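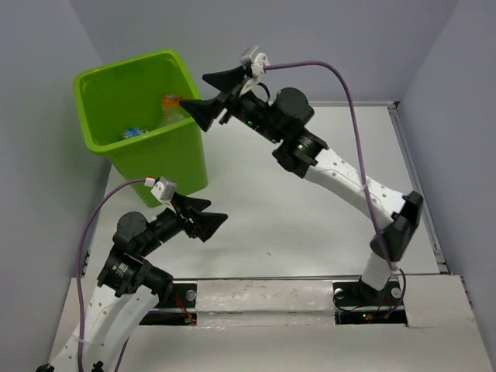 The Skirkthorpe Bottle Drive is a yearly charity collection held in the town of Skirkthorpe, in which households give away their empty drink bottles so that the deposit money can go toward heating bills for neighbors who are having a hard winter. It is a small and friendly affair, run mostly out of garages and church halls, and people who grew up in the town tend to speak of it with real fondness. The basic idea has hardly changed over the years. A clear plastic bottle with an orange cap, dropped into a bright green bin like the one shown, is worth very little by itself, but a whole street's worth can fill an oil tank before the cold weather is over. Caps are left on, and labels may stay on too, though for a long time there was a good deal of friendly argument over the labels.

The drive was started by Adeel Farooqui, who ran a shoe repair shop on Zariņš Street and had fallen into the habit of saving his customers' empties in the back room. One March, hearing that a family two doors down had been without heat for most of a week, he cashed in everything he had and carried the money over himself. Word got around (as it does in Skirkthorpe), and by the next winter people were leaving bags at his door before he had even opened up. The first proper collection brought in enough to help 5 households. It was never meant to become a tradition, and for several years it had no name at all beyond "Adeel's bottles."
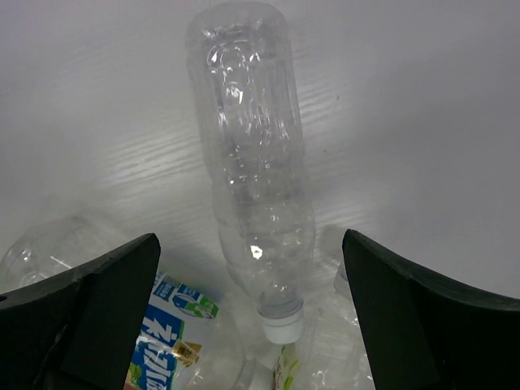 As the bags piled up, the shop became too small, and the sorting moved to the old Flerkard warehouse beside the rail line, where there was room for long tables and a kettle. The warehouse was drafty and the roof leaked over the loading door, but it had the great advantage of being free. Sorting still takes place there today, usually over two long evenings, with glass handled on the river side and plastic on the street side. Soup is served at the halfway point. Visitors from out of town are sometimes surprised at how much talking goes on and how late everybody stays, and more than one marriage in Skirkthorpe is said to have begun over the plastic.

The drive nearly came to an end after a bad flood reached the warehouse floor and spoiled a season's worth of cardboard boxes and paper records. Povilas Kazlauskienė, a retired bus driver who had taken over the collection routes, moved everything into borrowed trucks and kept going from the parking lot. Almost 400 households gave bottles that year — more than in any year before it — and the routes Kazlauskienė drew up on the back of a bus timetable are still followed, with a few changes for the new bridge.
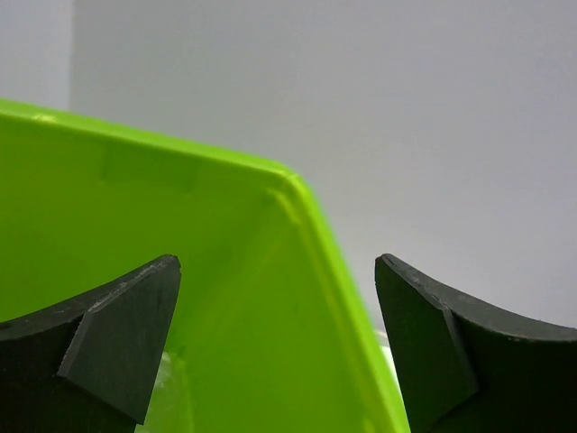 Collection and distribution

Pickups are made along 6 routes, all of them starting from the market square. The most recent drive opened on Sun 13 February and helped 129 households. Money is paid straight to the fuel supplier, so that a family never has to handle a check or explain itself at the counter, and names are kept private. Anyone in town may ask for help, or may quietly put forward a neighbor.

The nearby village of Kulel has held a drive of its own since the flood, on the same plan but with cans, and the two places lend each other tables.

Search this site
Enter a word or place name
Go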